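Rechercher sur le site Rechercher Menu

Entraîner une politique de tri par imitation avec deux bras : notre méthode pas à pas

Par Euan Cruickshank, novembre

Dans ce tutoriel je présente la procédure que nous utilisons chez Durngate pour apprendre à deux bras à ranger des blocs dans des paniers de couleur. Elle suppose que vous avez déjà un poste de téléopération qui fonctionne et que vous savez lancer un entraînement sur une carte graphique. Le code s'appelle Trivgate, il est disponible sur demande.

1. Fixer la tâche par écrit

Avant la première démonstration, écrivez la consigne en une seule phrase. La nôtre est : « mettre chaque bloc dans le panier de sa couleur ». Écrivez aussi ce qui compte comme un échec. Chez nous, un bloc posé sur le bord du panier est un échec, même s'il tombe ensuite à l'intérieur. Nous avons changé cette règle une fois au milieu de la collecte et il a fallu relire tous les épisodes, je ne le recommande pas.

2. Préparer la table

Les paniers se placent au fond, les blocs devant, du côté de la caméra fixe. Marquez la position des paniers sur un plan, pas seulement avec du ruban adhésif, qui se décolle. Les deux bras commencent chaque épisode avec les pinces au-dessus de la table, sans toucher aucun objet.

Pour la position des blocs, nous tirons au hasard parmi 16 dispositions. Certaines sont faciles, avec les blocs bien séparés. D'autres demandent plus d'attention, par exemple quand le bloc orange est couché juste devant le bleu, car vu de la caméra fixe il en cache une partie. 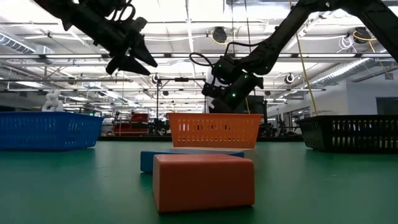
3. Enregistrer les démonstrations

Nous avons enregistré 500 épisodes avec trois opérateurs. Il est important que chaque opérateur passe par toutes les dispositions, sinon la politique apprend à associer un style de mouvement à une position. Gardez les hésitations courtes, mais supprimez les épisodes où l'opérateur s'arrête longtemps pour réfléchir.

Vérifiez la synchronisation entre la caméra et les articulations au début de chaque session. Un petit décalage ne se voit pas à l'œil et il abîme beaucoup le résultat.

4. Entraîner

La politique prédit des séquences de 8 actions à partir de l'image et de l'état des deux bras. Dans Trivgate, c'est le paramètre « horizon ». Avec des séquences plus longues, les mouvements étaient plus lisses, mais la pince corrigeait trop tard quand le bloc glissait.

Mettez de côté trois dispositions complètes pour l'évaluation. Si vous séparez seulement les épisodes, le score sera trop optimiste.

5. Évaluer

Laissez la politique travailler seule et notez chaque essai selon la règle de l'étape 1. Nos collègues de Prorenville ont repris la procédure avec leurs propres paniers et ils ont trouvé la même faiblesse que nous : les erreurs se concentrent sur les blocs voisins. Dans ce cas, ajoutez des démonstrations pour ces dispositions avant de toucher aux paramètres du réseau.

La variante Ndung'u, où un bras tient le panier pendant que l'autre dépose le bloc, demande une autre consigne et fera l'objet d'une page séparée.

Contact | © Durngate | Mentions légales | Haut de page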